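Wostell Project: Frequently Asked Questions

Learning household tasks from hand-held gripper demonstrations

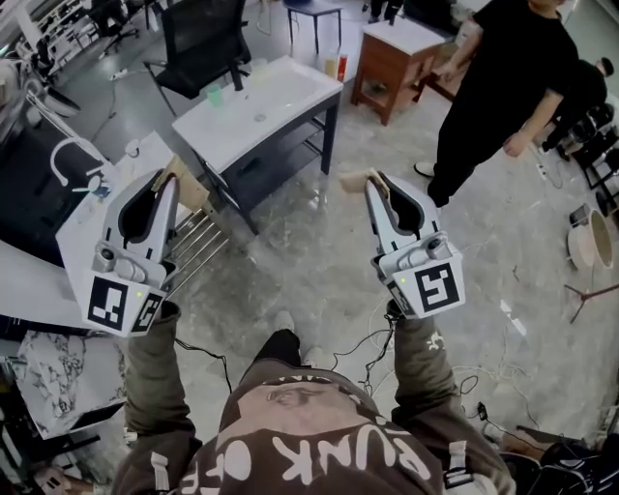

We receive many similar questions by e-mail about the Wostell study, so we have put the answers together on one page. It is written for people who read our report and want to repeat some part of it, and also for people who only want to know what was done. If your question is missing, please write to us and we will try to add it.

What is the study about?

We wanted to know how well a robot policy can learn bathroom and kitchen tasks when the demonstrations are given by people with grippers in their own hands. During the recording the person does the task directly, with one gripper in each hand, and a head camera sees both grippers and the room. Later the same motions are used to train a two-armed robot.

Why not teleoperate the robot?

We did this in our earlier work and it gave good data, but slowly. A person with hand-held grippers moves at almost normal speed and can walk from one piece of furniture to another. Teleoperation still has one big advantage: every recorded motion is a motion which the robot can really make. With hand-held grippers we must check this afterwards.

What are the square black-and-white markers for?

They give us the pose of each gripper in the head camera image. Each gripper carries more than one marker, on faces that point in different directions, so that when the wrist turns there is a good chance to see at least one. When no marker is visible for a short time, we fill the gap with the motion sensor inside the gripper. If the gap is too long, we cut the episode there.

Do the cables disturb the person?

A little, yes. In the first sessions people were careful with the cables and their arm movements became smaller. After a short practice this effect was mostly gone. We ask each person to practice for 20 minutes before we keep any data. A version with battery is being tested in our Stisbridge lab, but its clock drifts and we do not recommend it yet.

How much data did you use?

The main training set has 1000 episodes. We also trained on a smaller set of 400 episodes, which were selected at random from the large one. For simple pick and place, the difference between the two was small. For tasks with both hands, for example holding a cup with one gripper and turning something with the other, the smaller set was clearly worse.

Does the room have to be a real bathroom?

No. Our rooms are built from normal furniture on an open floor, and there are often other people and equipment near. At first we tried to keep the background clean. Then we compared, and policies trained with the clean background failed more often when we moved the robot to another room. Now we let the background be as it is, and we change the position of the furniture between sessions.

What is the Dela Peña filter?

It is the name we use in the report for the step that removes motions the robot cannot follow. For each episode we solve the arm positions for the full path. If a joint comes too close to its limit, or if the two arms would touch each other, the episode is marked. Marked episodes are not deleted, and you can find them in a separate folder. We were surprised how many of them came from low shelves, where a person bends the knees and the robot has no knees to bend.

Can I use my own robot?

Probably, if it has 2 arms and you can mount fingers of the same shape. The shape of the fingers matters more than we expected. We once trained with one finger shape and tested with another which was only slightly wider, and grasping of thin glasses became unreliable. Please also measure the distance between the arms and put it in the settings file before you run the filter.

Which results did not work?

Pouring. The policy learns to bring the cup to the correct place, but it does not know when to stop. We think the head camera sees the liquid level too poorly from above. Towels are also difficult, mainly when they hang on a bar and the second hand must find the lower corner.

Where are the code and the data?

Both are on the Muvard server. The code can be downloaded directly. For the data you must fill in a short form, and we usually answer it in some days. The next update is planned for December and will include the episodes recorded with the new fingers.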